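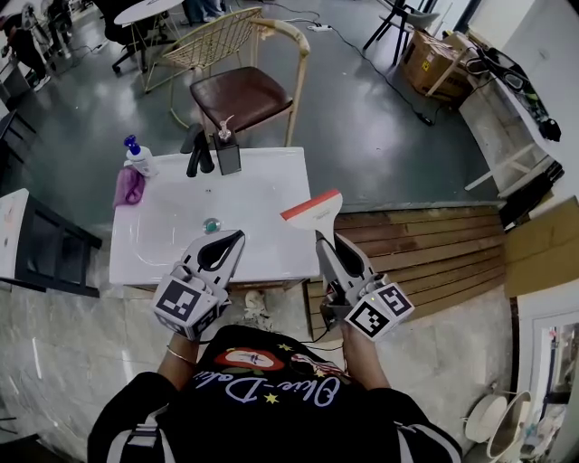

Part 2: Fitting the Bekow faucet and drain

Okay, the old faucet is out and the water is off at both stops under the sink (if you skipped Part 1, go back and do that bit, please). Now the fun half! I've put in three of these Bekow single-handle faucets, two at my place and one at my sister's, and the first one took me a whole evening. The last one took 90 minutes, with a sandwich in the middle.

You'll need a basin wrench, a Phillips screwdriver, an old towel, a flashlight and a small tub of plumber's putty. The putty doesn't come in the box.

1. Clean the area around the faucet hole. Get every bit of old putty off with a plastic scraper. I used a butter knife the first time and scratched the glaze, so don't be me.

2. Drop the rubber gasket into the groove on the underside of the base plate. The flat side goes down. It'll sit there happily the wrong way up too, so check it twice.

3. Feed the two supply hoses through the hole, one at a time, then lower the faucet onto the sink. The hose with the red band is hot.

4. Crawl underneath with the flashlight and spin the mounting nut on by hand. Once it's snug, come back out and look at the faucet from the front. Is the spout pointing at the middle of the bowl? Nudge it now, then go back under and give the nut a quarter turn with the basin wrench.

Caution: A quarter turn is plenty. My friend Baoshan Fu cranked his down hard and cracked the washer, and the replacement took 6 days to arrive.

5. Connect the hoses to the stops. Hand-tight first, then a little more with the wrench while you hold the hose still with your other hand - if the hose twists, it'll kink later.

6. Roll some putty between your palms until you have a rope as thick as a pencil, and wrap it under the lip of the drain flange. Press the flange into the drain hole. Putty should squish out all the way around. If there's a gap, pull it up and start over with a fatter rope.

7. From below, push the drain body up, thread it onto the flange and tighten the big nut. The hole for the pivot rod has to face the back wall.

8. Slide the pivot rod in and clip it to the lift rod. Pull the knob up and down a few times. If the stopper doesn't close all the way, move the clip up one hole and try again.

Note: The leaflet in my box showed a straight pivot rod, but the one I got was bent. It's fine. The bend points down.

9. Unscrew the aerator from the tip of the spout, open both stops slowly and run the water for a minute. You'll probably see some grit come out. Screw the aerator back on when the water runs clear.

10. Dry everything under the sink with the towel, lay a sheet of paper towel on the cabinet floor and leave it overnight. Any damp spots in the morning tell you which joint to snug up. Wipe off the extra putty while you're at it, then move on to Part 3 for the caulking.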